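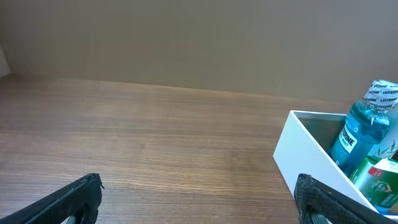 How long should a new oil finish cure before a table goes back into use?
Allow 10 days for a hardwax oil at normal room temperature before wet cleaning or hot dishes. Light, dry use is possible after 3 days. Straight tung oil takes a good deal longer.

The rest of this page covers refinishing a solid wood tabletop with hardwax oil, from stripping to the first maintenance coat. The procedure does not apply to veneer or printed surfaces. Check the underside and the end grain first: on solid wood the grain lines on the top continue down over the end. If they stop at a seam, do not use a power sander.

Materials
Random orbit sander with dust extraction
Abrasive discs in 80, 120 and 150 grit
Card scraper
Hardwax oil (Clevix Matte was used for the sample boards)
White non-abrasive pads
Lint-free cotton cloths
Metal can with a lid, filled with water
Nitrile gloves

Stripping
Scrape before sanding. Old film finishes soften under the heat of a sander and clog the disc within a minute. Hold the scraper at a slight forward lean and push with the grain in overlapping strokes. Stop when the shavings change from shiny flakes to plain wood curls. Leave the edges for last and do them by hand.

If the existing finish predates your knowledge of the table, test it for lead before scraping or sanding. Stop if the test is positive and have the top stripped by someone equipped for it.

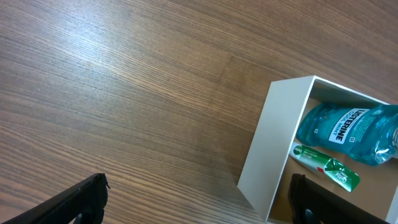
Erick Ndung'u
Finishing Editor, Obura Workshop Notes

Sanding
Start at 80 grit only if scraper marks or stains remain. Otherwise start at 120. Keep the sander flat and moving at a slow, even rate, and overlap each pass by half a disc. Vacuum between grits. A single grain of 80 left on the surface will show up as a spiral scratch after oiling.

Stop at 150 for most hardwax oils. Finer grits burnish the surface and reduce absorption, and the finished color will be lighter than expected. Check the maker's sheet if it gives a different final grit.

Wipe the top with a damp cloth and let it dry completely. The fibers will stand up. Knock them down with a worn 150 disc, by hand, using light pressure.

First coat
Stir the can from the bottom. Do not shake it. Pour a small amount on the wood and spread it with a white pad, working a section you can reach without leaning. Wait 10 minutes, then wipe off everything that has not soaked in. The surface should feel nearly dry to a gloved finger.

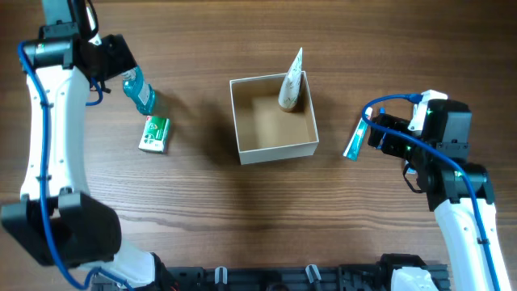

Look along the top at a low angle toward a window or lamp before leaving it. Shiny patches are excess oil and must be wiped again while they are still soft. Dull patches are thirsty areas, usually near end grain or old stains, and can take a little more.

Put used cloths in the water can immediately and close the lid. Oil-soaked cotton can ignite on its own when bundled.

Second coat
Apply it the next day, using half as much oil. Two coats are enough. A third tends to sit on the surface and stay tacky.

Maintenance
Clean with a barely damp cloth. When water no longer beads, scuff the area with a white pad and apply a thin coat.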